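Posted in November
By the Genholm flat account

Thread on upholstery fabric, sofa arms, and what happens when a sofa becomes the place where laundry gets sorted. Long. Mute if you came for the boiler posts.

The sofa is a Prendwood, light grey, bought second-hand. Finely woven cover with a slight heather to it, which hides lint well and hides dye badly. I have now had it long enough to have views.

First, the rub figure. The label under the seat says 46,000 cycles. That is a respectable number for domestic use and tells you how the cloth stands up to being rubbed by other cloth. It says nothing at all about colour picked up from a garment left on it, or about zips.

Colour pick-up is the thing that matters if you fold washing on the sofa, as we do. The bedroom is too small and the table is usually in use. So everything comes off the airer and goes on the grey.

Dye moves when there is moisture, pressure or rubbing. Two of the three will do it. A fully dry shirt laid flat for an hour carries very little risk. A slightly damp one with somebody's elbow on it carries quite a lot.

Reds and navies are the usual offenders. On cotton the cause is normally loose dye that was never properly rinsed at the factory. On polyester it is less common, as the dye sits inside the fibre, but a cheap print on top of the polyester can behave differently from the cloth under it.
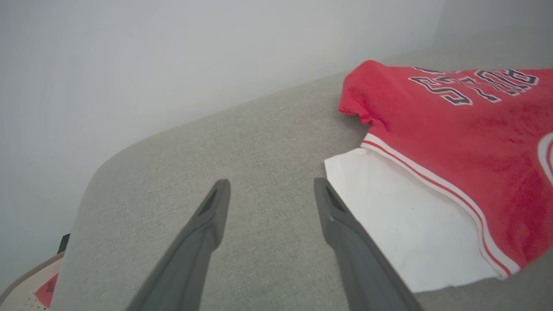
So the rule in this flat is that sports kit is sorted last and goes away first. Mesh polyester dries faster than anything else on the airer, which makes this easy to keep to. Cotton towels are the slow ones and they hold everybody up.

The test for a new garment is dull but it works. Dampen a white cotton cloth, press it on an inside seam for a minute, then rub ten times. Look at the cloth in daylight. Any tint and the garment doesn't go near the sofa until it has had three more washes.

Do the same test dry. A surprising number of dark jeans fail the dry one. Those get folded on the bed, on top of an old sheet.

Basketball shirts, as several of you asked last time. Turn inside out before washing. 30 degrees, short spin, no softener. Softener coats the mesh and it stops moving moisture, which was the point of the mesh.

Block lettering is the weak part. Whether it is printed, heat-pressed or sewn on, the failure starts at an edge or a corner. Folding across the letters puts the crease exactly where you don't want it.

The fold I use: front down, sides in to the width of the lettering, then one fold up from the hem that stops short of the letters. You get a long rectangle and not a neat square. It fits a drawer on its end perfectly well.

If the shirt has been bunched up for a while and the letters have taken a crease, don't iron the front. Inside out, pressing cloth, low heat, press and lift. Sliding the iron is what drags an edge loose.

A tumble dryer is worse than the iron for this. I dried one team shirt on a normal cycle years ago and two letters came out with a ripple that has never left.

Back to the sofa. Routine care is a vacuum with the soft brush on a Wednesday, along the weave first and then across it. The rounded corners get a second pass. They are where hands land when people get up, and they go dull before anything else.

Corners also wear faster for a mechanical reason. The cover is under tension in two directions there, so each thread sits prouder and takes more of the rubbing. Turning cushions helps the flat areas and does nothing for a fixed corner.

Pilling has been moderate. I bought a Kinsella fabric shaver and used it once in the first year. Low setting, cloth held taut with the other hand. Too close and you take the surface fibres with the pills, and then the heathering looks patchy.

Cleaning fluid: I use the Hellumix upholstery one, 315 ml bottle, diluted further than the instructions say. Full strength left a ring on a hidden patch. Half strength did not. Test under the seat, leave it overnight, then decide.

The ring, for anyone who gets one, is mostly a drying problem. Liquid travels outwards, takes the dirt with it and drops it at the edge of the wet area. Work from outside to inside, blot with white cloth, and dampen the whole panel seam to seam so there is no edge for it to collect at.

White cloth, always. A coloured one can put more dye in than you are taking out. I have done this with a blue dishcloth – it took two evenings to undo.

On whether a throw is the answer: partly. It stops contact, but ours slid off the grey within a day and had to be straightened constantly. A cotton sheet tucked behind the seat cushions stays put. It goes down before sorting and comes off after, if I remember, and I don't always.

Cost, as someone will ask. A replacement set of covers was quoted at 2,000 with a long wait, which is several times what the sofa cost. A sheet was already in the cupboard.

I did consider re-dyeing the covers darker. Ruled out. The content label reads 100 per cent polyester, and polyester wants a disperse dye and a pan of near-boiling water far larger than anything I own. Machine dyes for cotton will leave it the colour it started.

Also, the piping cord inside the seams is probably cotton and would shrink. Then the covers don't go back on.

Two questions from replies to the last thread. Yes, you can wash the reds together, but keep anything with white outlining out of the first few loads. And no, vinegar does not set dye in finished clothing. It helps during certain dye processes on certain fibres and has been misapplied ever since.

Salt likewise.

Next thread is airer spacing and why the middle rails are always the last to dry. I've been weighing socks. It may be a while.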